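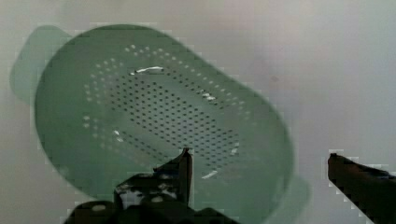

A light green colander, one of the kitchen items used in the household chore work.

Household and Shop-Floor Chores: Frequently Asked Questions

The Jaltbridge Center for Practical Automation receives many inquiries from families, care homes, and small manufacturers. The answers on this page are reviewed each April. Questions on matters not covered may be sent to the public information desk, attention Teresa Carrilho.

Can a robot do my household chores today?

In part. Machines that vacuum a floor or cut a lawn have been sold for years, and they do one job each. A machine that can clear a table, load a dishwasher, and put groceries away in a home it has never visited is not something the Center can recommend for purchase at present. Single steps of those chores can be done under supervision.

Which chores does the Center study?

The household program, known as Clivent, covers 162 short tasks. Most involve picking up a kitchen item and setting it down in a named place. Others involve opening and closing doors, turning knobs, and wiping flat surfaces. Laundry is handled under a separate program, and its results are not included in the figures on this page.

Why is a colander considered a difficult item?

It has a curved wall, a thin rim, and many small holes. Light plastic also shines, and bright spots can mislead a camera about where the surface lies. A person reaches for the rim or a handle without thinking about it. A machine must work out where the edge is and close on it at a suitable angle, and a light item may slide if it is touched too early.

What does a typical work surface look like?

Tasks are set up on a table with items of the kind found in a home kitchen. Soft, hard, round, and flat shapes are placed near one another so that the arm must reach one item without disturbing the next. 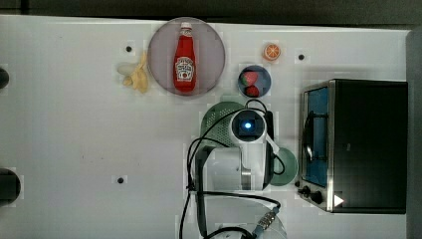 Larger equipment, such as a toaster oven, takes up room on the table and limits the directions from which the arm can approach. A plate that already has a bottle lying on it must be cleared before it can be stacked. For this reason the order of the steps is scored along with the steps themselves.

How many attempts have been recorded?

The current Clivent report covers 1,212 attempts. An attempt is counted as complete only if the item ends in the correct place and no person has touched the arm or the item. Partial results are listed separately in the report.

Are machines further along on the shop floor?

Yes, where the work repeats. A part that arrives in the same position every time can be moved by a machine all day. Mixed bins, soft packaging, and frequent product changes remain hard. The Halász bench program looks at these cases and shares its scoring rules with Clivent. Sorting loose hardware and packing uneven goods are still assigned to people at both of our partner sites.

Is it safe to stand near the arm while it is working?

Visitors are asked to remain behind the marked line. Staff who enter the work area must have completed the 2-hour safety course and must know the location of the stop button. Children under 12 are admitted to the viewing room only.

May a business bring its own task for review?

Yes. Applications are accepted through the Arkbridge office. Please include a written description of the task, the size and weight of each item, and the time a trained worker needs to complete it. Up to 3 tasks may be submitted with each application. Items containing glass or liquid require prior approval.

When will a general household machine be available?

The Center does not publish forecasts. Readers comparing products are advised to ask the seller which tasks were tested, in how many different homes, and whether a person was controlling the machine at any point during the test.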